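4.2 The sorting cell and the work around it

The second site, Willbridge, packs small orders for the mail. Before the arms came, sorting was done by hand at a long bench, and the people at the bench changed places every two hours. The company, Stunel, decided in November to try a sorting cell in one corner of the packing room. We visited the cell during its first months and interviewed 23 employees, among them all the sorters of the day shift.

The parts to be sorted are light and of mixed shape. In the old routine a sorter took a part from the incoming box, looked at it from two sides, and put it in a tray. The decision took less than a second and the sorters had difficulty to explain it to us. Several of them said that they did it "by the feeling of the weight." This knowledge was not written in any manual, and the first task of the project was to bring it into rules which the cell could follow.

The trays were kept the same as much as possible. This was a request from the workers, and the engineers accepted it after a short discussion. Green trays are for parts that can go directly to packing, and red trays are for parts that must be looked at again by a person. In this way the color language of the bench was carried over to the cell, and a worker who comes from another area can read the state of the work without asking. Figure 3 shows the work area with both trays empty.

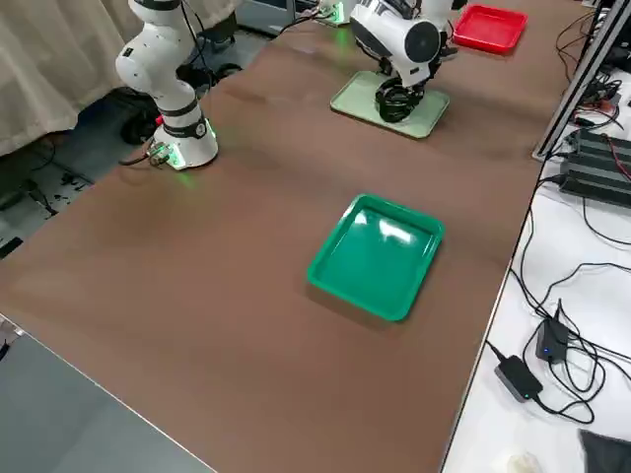 Figure 3. Work area of the sorting cell, with two white arms on the far side of the brown table, a green tray and a red tray.

Raymonde MacDonald told us that the red tray had changed its meaning for her. At the bench, she said, she put a part in red when she had a doubt, and it was her own doubt, so she knew already what to look for. Now the tray comes to her with the doubts of a machine, and she must begin from zero with every part. She did not find the work harder, but she found it slower in the head, and she would like the cell to give a reason together with the part.

Her remark was repeated in other forms by most of the sorters. In the first weeks the target for one person at the red tray was 300 parts per shift. This number was taken from the speed of the old bench and it did not consider that only the difficult parts were left. After complaints the shift leaders reduced it to 200, and at the time of our last visit it was still at this level. We think that the first target is a typical mistake: the easy cases were also a kind of rest for the sorters, and this rest disappeared from the day.

A second change concerns talking. At the bench the sorters stood side by side and a new person learned by asking the neighbor. At the cell there is one person per shift, and questions go to the technician, whose knowledge is about the arms and less about the parts. Rahman (the supplier of the cell) offered a training of one day, but it covered mostly the start and stop procedures. Two sorters told us that they still walk to the old bench during the break to show a part to a colleague - a practice that does not appear in any description of the new process.

We compared these observations with the first site, Ritetti, in Section 5. The loss of easy cases was reported there too, while the loss of talking was not, as the sorters at Ritetti continue to work in pairs.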